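Thread: The Kedholm Pattern Book, worth reading?

marlfinch
January 23, 2026
Finished the Kedholm book last night. It's 274 pages, and more than 70 of those are notes and old mail-order listings. I bought it for the chapters on home sewing and those were the best part.

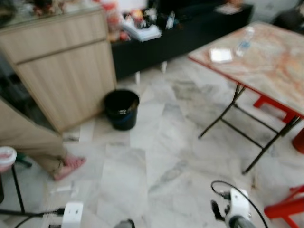
The section on hat makers drags. I skipped six pages on felt prices and didn't miss anything later on.

bobbin_box
I disagree about the hat chapter. It explains why the Pronness shops closed, and the last third of the book depends on that. Did you read the library copy or the Pulolix reprint? The reprint drops the footnotes in that part.

marlfinch
Pulolix reprint. I didn't know about the footnotes.

tuckandhem
The reprint is fine for most people. I paid 60 dollars for the older one and the only real difference was the color plates. The writing is dry in both.

bobbin_box
Dry, yes, but the sources are in the old one. I wouldn't quote from the reprint.

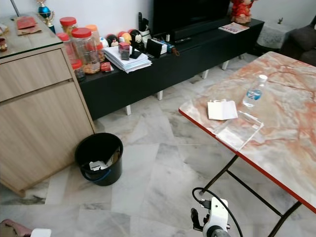

Next read for February

tuckandhem
Are we still doing Han for February? I have it on hold.

marlfinch
Yes, first half only. Please mark spoilers for anything after the chapter on gloves.

bobbin_box
I'd rather do all of it. The first half is mostly family history and there isn't much about clothes to discuss.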